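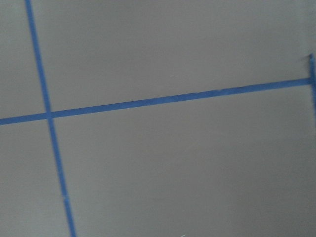
Photo: Ourania Margaritis / Liapis Table Supplies

Fiter Blue Marking Tape and Table Paper Set

Fiter is a set for dividing a large table into fields. It contains two rolls of blue painter's tape and one roll of brown kraft paper, 124 cm wide. It is made for worktables, for sorting and packing places, for classrooms and for every table where things must stand in an agreed place and the table itself should stay without marks.

The tape is paper tape with a low tack. You tear it by hand, no knife is necessary. The color is a medium blue which is easy to see on brown paper and on gray, also when the light in the room is not very even. We tried a green one before, but on the brown paper it was too weak for people who stand at the other end of the table, and we have stopped selling it.

What is in the box

Blue marking tape, two rolls
Kraft paper, brown, one roll, 124 cm wide
Instruction sheet in English and Greek

The paper is also sold separately under the name Ulix. The tape alone is not sold separately at the moment.

How to prepare the table

Wipe the table and let it dry completely. Roll the paper over the longer side of the table and let it hang over a little at both ends. If the table is wider than the paper, lay a second sheet beside the first with an overlap of a few fingers. The overlap will be visible as a darker band. It does no harm, but if you can choose, place it near to a line of tape and not in the middle of a field.

Small creases stay in the paper when it comes from the roll. Most of them become flatter after one night under some books or boards. Please do not iron the paper with steam.

Then mark the lines. Measure from the same edge every time, at both ends of the table, and make a small pencil point. Lay first the lines in one direction and after that the lines in the other direction, on top. Two persons make this work much easier: one holds the end of the tape, the other walks with the roll and presses it down.
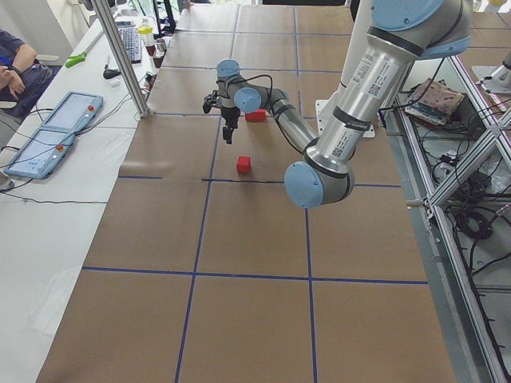
Magdolna Magyar wrote to us that she lays the long lines last, so that no loose end of a crossing strip is lying on top where a sleeve can catch it. She also asked if the fields must all have the same size. They do not have to. Many customers make large fields at the side where they work and smaller ones farther away, where things only wait.

Pressing the tape

Press from the middle of the strip to the ends, with the flat hand or with a soft cloth. Do not pull the tape long while you lay it. A stretched strip goes back a little during the next hours and then the edge becomes wavy. If you see that the line is going wrong, lift it at once and lay it again, slowly. After a day the tape holds better and on kraft paper it can take some fibers with it.

At a crossing there are two layers of tape, and the place is a little thicker. Flat boxes and trays may rock there. Put them inside the field and keep the crossing free.
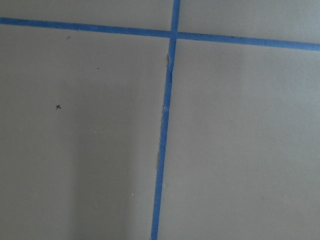

When you want to remove the lines, begin at one end and pull back low over the table, almost flat, with the same speed. On a bare painted or coated table the tape should be removed within nine days. On the paper you can leave it as long as the paper is good, and then everything goes away together.

If an edge is torn or a piece has lifted, it is not necessary to renew the whole line. Cut out the bad piece with scissors, press down the two ends and put a new piece over them. A small step remains, but the line is straight again. For tables with much use we recommend to look at the edges once a week.

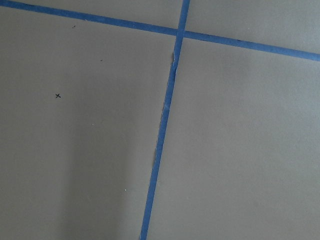
Painter's tape in blue, two strips crossing. Photo: O. Margaritis

Not suitable for

Fresh paint, oiled wood, wallpaper, wet surfaces and outdoor use. The set is not a floor marking. For floors please see our product Uvitz, which has a stronger adhesive and a different width.

Storage

Keep the rolls lying on the side, in the box, not in the sun and not next to a heater. Old tape becomes dry at the edge and tears diagonally. In that case take off the first turn of the roll and try again.

Availability

We have delivered around 1000 sets since February and the box is again in stock. Schools can order with an invoice. For questions about larger tables or a special cut of the paper, please write to Vasanthi Barua in our customer office and include the length and the width of your table.

Page last changed: 15 Dec 2021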